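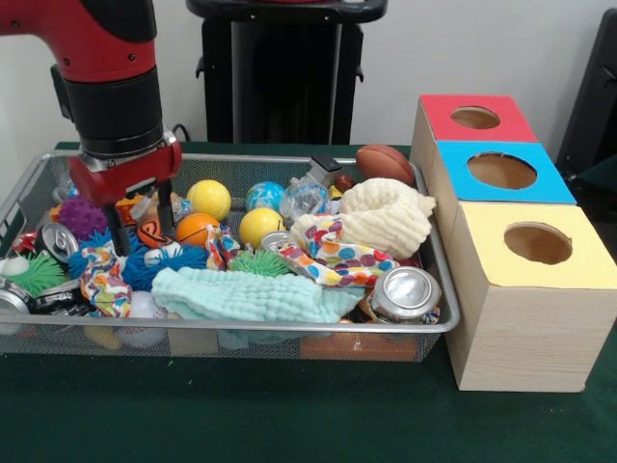 Going in for the little orange basketball, with the three hole-top boxes alongside.

Bench Tips: Getting Your Picking Software to Cope With a Messy Basket

Cillian Fitzgerald wrote in after the October page asking for more on the software side of sorting jobs, and I was so pleased to get that letter, because it's my favorite part of the whole hobby! Bolting an arm to a table is a nice afternoon. Getting it to look into a heap of junk and choose something sensible is a winter's worth of evenings, and I mean that as a recommendation.

These tips come from my own bench, plus a few sent in by readers. They should work with pretty much any small arm with a two-finger gripper and a depth camera looking down at the work. I run mine from an old desktop with a planner I call Skindora (long story, it was a cat). Use whatever you've got.

Pick your clutter on purpose

If your test basket is all wooden blocks, your code will get very good at wooden blocks. Mix it up! I like foam balls, spiky balls, crushed cans, and plenty of cloth. Every one of those breaks something different. Foam gives when you squeeze it, so the fingers close farther than your model thinks they will. A crushed can is shiny and has no two sides alike. Cloth has no shape at all until you pick it up, and then it has a new one.

A crinkly clear plastic bag is the best troublemaker of the lot. My depth camera sees through parts of it and bounces off others, and the result is a cloud of points floating in midair.

Start with one or two kinds of thing, get a run you're happy with, and save the settings before you add the next kind. I forgot to do this and lost a very good set of cloth numbers. Still sore about it.

Teach it the basket first

Wire mesh is sneaky. From some angles the camera gets the wires, from others it gets whatever is behind them, and your software may decide there's an object stuck to the wall. The fix I use takes five minutes. Scan the basket empty, find the rim, and store the whole thing as a simple box with thick sides. Then, on every run, find the rim again, line up the stored box and throw away any points that fall in the walls or outside them.

Do make those walls thick in the software. Mine are padded by a finger's width all the way around, and I haven't bent a wire in months.

Clodagh Kavanagh adds a good one here: if you move the basket between runs (you will, to get the vacuum past), have the program refuse to start until it has found the rim fresh. She used to trust yesterday's position and says the noise was terrible.

A plain tabletop in one solid color is a big help too. Green works well for me. You can knock out the whole table with a simple color test before the clever stuff even starts, but watch out for green things in the pile, or they'll vanish along with it. Limit the color test to the area outside the rim and you're fine.

Top of the pile wins

When I started, I had the program go for whatever it was surest about. It would be very, very sure of a golf ball, visible through the mesh, right at the bottom. Off it went, straight down through everything.

Now each candidate gets three scores: how high it sits, how much of it is showing, and how much room there is on both sides for the fingers. Multiply them together. Multiplying matters, as a zero in any one of them should sink the whole idea. A ball sitting proud with clear space around it shoots up the list. A ball half under a towel drops down, and by the time the towel's gone it has climbed back up by itself. It's lovely to watch!

For the finger room, don't get fancy. Take the depth picture, slide a pair of finger-sized rectangles over it, turn them a bit, and try again. If the rectangles would land on something higher than your grasp depth, cross that one off. My old desktop gets through the whole basket this way before the arm has finished going home.

Cloth needs its own rules

Please don't try to fit a ball or a box to a dishcloth. I spent a whole evening at it. Look for ridges instead: a long narrow high spot with lower ground on either side is a fold, and a fold is something two fingers can pinch. Line the gripper up across the ridge, go down a little deeper than feels right, and close.

Two more things about cloth:

Lift slowly for the first few inches, then check the depth picture again. A long cloth draped over its neighbors can bring half the basket up with it. If a large patch has changed well away from the gripper, set it down and try another fold.

Patterned cloth will fool a color-based segmenter every time. Polka dots are a riot. Mine reported a cloth as a crowd of tiny balls, each a different color, all perfectly flat. So I check for flatness now. If a "ball" doesn't stick up from what's around it, it's a print.

Hover before you commit

Split every pick into two moves. The first takes the gripper to a point just above the target and stops. The second is a straight, slow descent. Between them, take another look.

I can't say enough good things about that pause. Balls roll. Foam settles. The thing you planned for may have shifted an inch while the arm was on its way over, and a quick second look at one small patch costs you next to nothing. If the target has moved a little, nudge the goal. If it has moved a lot, go back up and plan again.

Should your own gripper block the camera at that point, step it back up the same line until the target is clear, look, then come down. Muireann Costello masks out the gripper's shape in the picture so it can't be mistaken for an object. I copied her the same night, after my arm had twice tried to pick up its own finger.

Dropping into holes

Boxes with a round hole in the top are terrific practice, and they give the planner something real to chew on. Different sizes of hole are better still. Store the hole center and width for each box, and measure the object in the gripper by reading how far the fingers are apart. If it won't fit, don't go there. Soft things get a little allowance. Cans don't.

Plan the drop-off so the arm comes up high, goes over, and comes straight down. A nice smooth curve is prettier and it will catch the corner of the nearest box with whatever is dangling. When you're carrying cloth, raise the travel height by the longest hang you'd expect. I have one number for that and it's set by my biggest towel.

Slow down on the last stretch, open the fingers only partway for small items, and wait a beat before moving off. A spiky ball likes to cling to one finger.

Keep a log, even a scruffy one

One line per pick, in a plain text file: what it thought it was grabbing, the scores, how wide the fingers ended up, and whether anything came up. Mine has 2,086 lines now and I read it the way other people read seed catalogs. After the first 100 I could see that almost all my misses were on the same side of the basket. The camera mount had slipped. I'd been "improving" the grasp code for a week!

Save the depth picture with each line as well, if you've got the disk space. Then when you change the scoring you can run the new version over 500 old pictures while you have your supper, and look only at the ones where it changed its mind. Maeve Kinsella prints those out and goes through them with a pencil. I just squint at the screen.

Small settings that saved me grief

Cap the number of tries on one object. After three misses, put it on a short naughty list and pick something else. Other picks will stir the pile and you can take it off the list again.

Give the closing force a setting per kind of object. I keep foam at 40 on my controller's own scale and go higher for cans. Your numbers will be different, so try them by hand first.

Put a floor under everything. One line of code that says the fingertips never go below this height, no matter what the planner wants. Write it into the motion code, down where a bad plan can't get around it.

When the program thinks the basket is empty, have it take one more picture with the arm well out of the way. Mine is often wrong about that last white ball.

And keep the stop button where your hand already is. Mine is taped to the front of the bench.

More next time on calibrating the camera to the arm, with a printed checkerboard and a very flat piece of board. If you've got a trick for shiny cans, please send it in, I'm still getting holes in the depth picture right where the lid is.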